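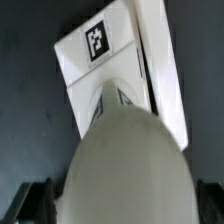

Figure 3. Wrist view during the box task. The fiducial marker sits on the raised, beveled part of the white box; the tip of the pale central piece overlaps the box below it.

4.2 Handling white things on a gray table

The chore list we started from was written by people who do chores, and it shows. "Put the box where it goes" takes up one line. In our system it takes up most of this section.

We ran the box task on the Adov arm with the Zarkix planner, using the wrist camera as the only source of images. The box is white and glossy, and its faces meet at shallow angles. A person sees a box. The segmentation network sees a bright region with opinions about where it ends, and those opinions change with the lighting. The view in Figure 3 is typical of the difficulty: the marker is sharp and black, and almost everything else worth knowing is white on white. The crease across the top and the thin dark gap beside the long side panel are the most useful edges the box has to offer, and the planner was slow to appreciate either of them.

The marker helps a great deal, which is also the problem with it. Of 2,694 attempts logged in the main run, 274 ended with the planner reporting a pose it was confident in and the arm arriving somewhere else. Lindiwe Sibiya went through these by hand and sorted them into 2 groups. In the first, the marker had been read correctly but the offset from marker to grasp point belonged to an older label position. In the second, the central piece of the gripper had covered part of the box late in the approach, and the edge tracker fell back on whatever contrast it could find. We had assumed the second group would be the larger. The first was, by a wide margin, and we spent most of December fixing what amounted to a typo in a table.

Households do not, as a rule, put fiducial markers on their belongings. We therefore repeated the task with marker detection switched off and the Rusnák edge model supplying the pose. Placement became slower and more hesitant. The arm would stop short of the box, back away, and come in again from a slightly different angle – behavior that one visitor to the lab took for good manners. It was a timeout. Raising the limit removed the hesitation and replaced it with a firm push in the wrong direction, so we put the limit back.

The depth estimates deserve a word. On the matte table they were stable enough to ignore. On the glossy faces they wandered, and the filter in Jiklow smoothed them into a surface that was plausible and wrong. We now discard depth on any region above a brightness threshold and plan from the table plane plus the known height of the box. This works for boxes whose height we know. A kitchen contains a fair number of other objects, and we return to them in Section 5.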